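Kitchen & Pantry > Storage > White canisters with gray lids, anyone else hooked?

Ylva Wallin
October 12, 2018
OK I have to gush a little. I finally redid our baking shelf and I'm so happy with it! Everything that used to live in torn paper bags (rice, oats, three kinds of sugar) now has its own tub. The kitchen is white all over, so I wanted plain white containers, and the round ones won. I measured the shelf in April and then did nothing until last week, of course. 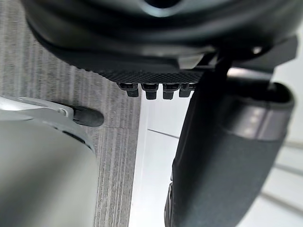 Anyway, the light colors make such a difference. I can find the oats half asleep now. My one question is labels. Do you put them on the lid or on the side? I keep mine low down so I look at the tops, but my sister swears by the side.

Bendik Nordin
Side, always. Lids get swapped. I had salt in my pancakes once and that was enough for me. Nice work on the shelf though!

Ylva Wallin
Ha, fair. But with a deep drawer you only see the tops! I really don't want to lift out every tub to find the powdered sugar. I'm leaning toward leaving the store label on the lid where there is one, the kind with the small print and the barcode. Not pretty, but it stays put and I get the info for free.

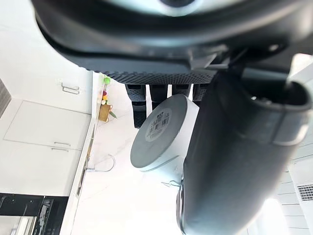 Bendik Nordin: store labels drive me nuts, sorry. Peel them off the first day, a little cooking oil and a soft cloth, done. Then write the name and the date you filled it on masking tape. I bought a roll of 50 yards and I'll probably leave it to my kids.

brudia_baker
I'm with Ylva on lids, but put a second strip on the side too. Takes two minutes and you're both happy. Does anyone know if round ones waste a lot of room? I've only got a 61 cm shelf.

Ylva Wallin
They do waste a bit in the corners, I won't lie. I tuck the vanilla and the cupcake liners in the gaps. Still love them! Going to try the tape on both sides tonight, and Bendik, I'm keeping one barcode just to annoy you.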